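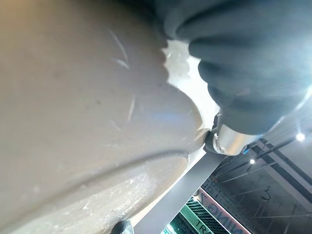

## Wednesday, gripper money (July budget round)

Writing this up while I still have tea and before Rhiannon comes looking for her numbers. We have until the end of July to get the equipment request in, and I'd like it to be the kind of request we don't have to go back and apologize for in the fall, like we did with the conveyor.

Ran the arm on the big beige piece again this morning, mostly to look at how the finger sits against an edge. The soft gray covering folds up into fat wrinkles where it presses on that rough white rim, and I keep coming back to those folds. On a smooth curve I'm fairly happy with soft fingers. On a crumbly edge I think we'll be eating through coverings, and we have never once budgeted for coverings! They always came out of the odds-and-ends line, and Mayu has been very patient about it.

There are fine pale scratches on the beige surface too, and scuffing down below the ridge. I have no idea whether any of that is our doing. We never took a "before" picture of the piece, so please, everybody, let's photograph parts when they come in. It would help the case for soft fingers a lot if we could show it one way or the other.

### What I think we're asking for

- **Finger coverings, spare set.** Stendlow quoted $418 a set. I'd like 2 sets, one on the arm and one in the drawer. Takumi wants to try sewing our own and I'm all for it, but I don't want the schedule hanging on it.
- **Second gripper body.** Trurkik will go up to $2000 off the list price if we order together with Hayashi (the firm, not Asuka, who is tired of getting their mail). Need that in writing before it goes anywhere near the form.
- **Wrist camera mount.** $400 from Grudance. The view we get now is good for seeing the finger meet the part, but a lot of it goes to the ceiling lights and the banner whenever the wrist tips over. I'd like a mount we can re-angle without taking half the hand apart.
- **Lighting.** Leaving this blank. The right side of the finger washes out nearly to white in the picture, and I'd rather try a bit of shade and some black card first, which costs us nothing.

### Things I went back and forth on

Vasanthi asked at lunch whether we should skip the second gripper and put everything into spares. It's a fair question and I didn't have a good answer over a sandwich. My feeling is that with only one hand, every covering change stops the whole bench, and I do mean everything, down to Asuka's calibration runs. But if the joint order falls through I'd come around to her way of thinking pretty quickly.

Also still open: does the quoted set include the thumb side? The Stendlow sheet says "per gripper" in one place and "per finger" in another. Big difference for us.

### To do

- [ ] Call Stendlow about the per-gripper / per-finger wording
- [ ] Mayu: how much did we spend out of odds-and-ends on fabric and glue last year?
- [ ] Ask Trurkik how long the joint price holds
- [ ] Takumi: pattern for the homemade covering, plus a guess at hours
- [ ] Draft to Rhiannon, lighting line blank for now

Later, 4:20 pm: Stendlow called back. Per gripper, thumb side included. They're sending a corrected sheet.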